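Trellden talk, Thursday slot, speaker notes
14 min + questions. Don't run over again.

Open: skip the history. Go straight to the question. Does randomizing how the room LOOKS help a policy as much as randomizing where the objects are? We assumed yes for ages. Never split the two.

Setup, quick. All in sim. Two-armed robot at a desk, drawers in the front, small stuff on top. Wall colors, floor, brick, clutter, head tilt all get resampled per episode. Same task text every time. 2,698 episodes total, split across 4 training sets:
- nothing varied
- looks only
- layout only
- both

SLOW DOWN on this bit, people at Wostwood got lost here. Same episode count in each set. Same network, same training steps. Only the variation changes.
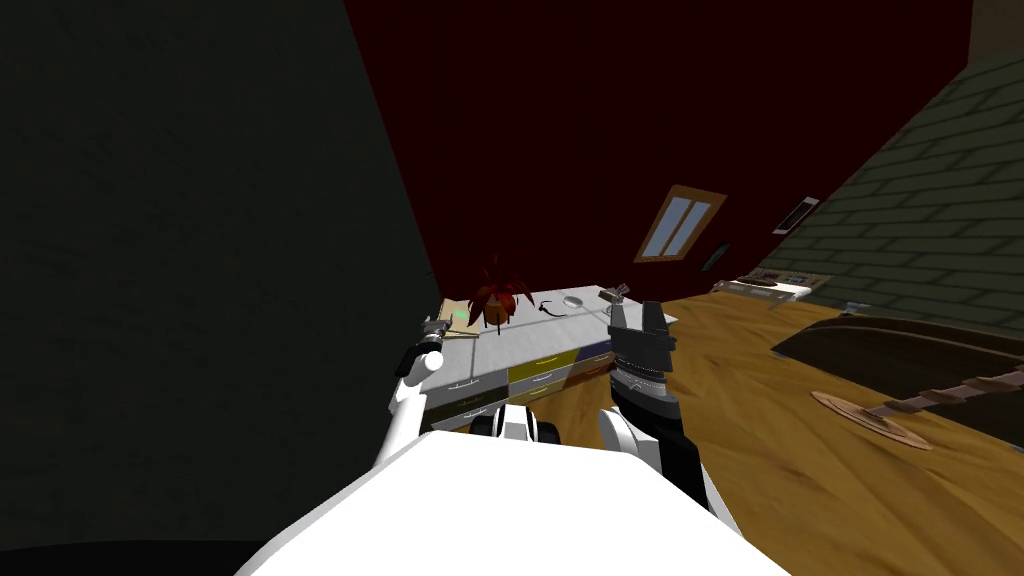

Camera tilt. Say it early becuase someone will ask. We count tilt as layout, not looks. Arguable. If tilt moves to the looks group the gap shrinks but the order of the sets stays put. Backup slide has it.

Result. Looks only: barely better than nothing varied once objects move. Layout only: most of the gain. Both: best, but by less than I expected. 30 test rooms, none seen in training. Point at the bars, don't read them out.

Why? Guess, say it's a guess. Network learns to ignore wall color pretty fast, cheap to learn. Reaching past a plant to get at a small thing behind it is a different problem and color won't teach you that.

What failed: grasp on thin objects. Bad in all sets. Contact model is too soft, we think. Gistard settings may fix it, haven't run it yet, so don't promise.

Also failed: big stuff on the floor. Did nothing for desk tasks. We kept it in anyway, costs nothing to render.

Limits. One robot body. One desk height (!!). No real hardware numbers in this talk. If asked, say next round, Polishchuk code is being ported now.

Take home: if you have render budget for one thing, move the objects first. Paint the walls later.

Questions. Likely ones: lighting (folded into looks), why not more rooms (time), is teh data out (not yet, scene configs are).

Leave the last slide up w/ the link.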